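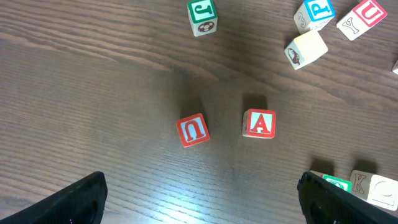

Red U, red A, and a J that has wandered off on its own. Alphabet blocks on the table, letters facing every which way.

Home | Features | House & Table | Letters | Subscribe

The Alphabet Has Been Under the Couch

By Delia Marinescu

There are 32 blocks in the set, or so says the bottom of the box, which is the only part of the box we still have. On a good evening we can find most of them. On a bad one we find them with our feet.

I came into alphabet blocks the way people come into aunts: by marriage. My husband's family doesn't throw things away, and when our son Bogdan turned 2, three separate relatives arrived with three separate bags of wood. Two bags went to the attic. The third went on the dining table, and that table hasn't been used for dining in any serious way since February.

The first thing I learned is that a child has no interest in the alphabet. He likes the corners. He likes the sound one block makes against another, and the different, better sound it makes against a radiator. The letters are there for the adults, who sit down meaning to help and are found twenty minutes later hunting for a second E.

I should know. I am one of the people who hunts for the E. Our set has a single E, a fact I take up with the manufacturer nightly, in my head. It has a Q, of course. It has a Z in beautiful condition.

"You spell with what you have," says Safta Sârbu, my mother-in-law, who taught first grade in Handoddale until her knees objected to the small chairs. Her classroom had over 200 blocks in a steel tub, gathered from so many broken sets that it held eleven Ks. Her students became very strong on the word "kick."

She has opinions about blocks, and she'll give them to you while you're trying to make soup. Plain wood is better than painted, which chips and gets eaten. A colored border is fine. Pictures are fine too, provided nobody expects them to match the letter. Ours have a soccer ball on the side of the J. I spent a while trying to get from one to the other (juggling? jersey?) before Safta told me to stir.

Upside-down letters don't bother her either. Turn a U over and it makes a decent tunnel, and Bogdan has driven a raisin up to it many times. An A stays a tent whatever anyone says. She holds that a child should meet a letter from all sides before he is asked to be polite to it. I've since seen the same idea in a parenting book, where it took a chapter.

The table itself has suffered. It's dark, streaky wood, bought secondhand in Vustley by two people without children, and it shows every crumb and every ring. The blocks look wonderful on it, I'll admit. Pale little cubes on all that brown. Guests remark on it. Then they ask where we eat, and we show them the counter.

Putting the things away is its own sport. I've tried a basket, a drawer, a pillowcase and a lidded tin that could be heard from the street. The current system is a shoebox belonging to Indo, our cat, who sleeps in it on top of the letters and has to be poured off before play can begin. He leaves fur on the vowels.

Last month I spelled JAM for Bogdan, slowly, with feeling. He studied it. Then he took away the M, put the soccer ball side up, and knocked the whole word onto the floor, where the A rolled under the couch. I got down with a flashlight. It was in there with a spoon, a sock and the missing 3.

COMMENTS (4)

kettle_and_co: Eleven Ks! We have six Ws and no S. Ours is a household without plurals.

Marguerite: Try a wide, shallow tray. They can see everything, so they dump less. Slightly less.

oldpineroad: My mother kept ours in a coffee can and they still smell of it.

tb_3336: Would the author consider selling the Z?

We use cookies to remember your preferences. Accept | Manage settings

Join the 3,336 readers who get House & Table by email. Sign up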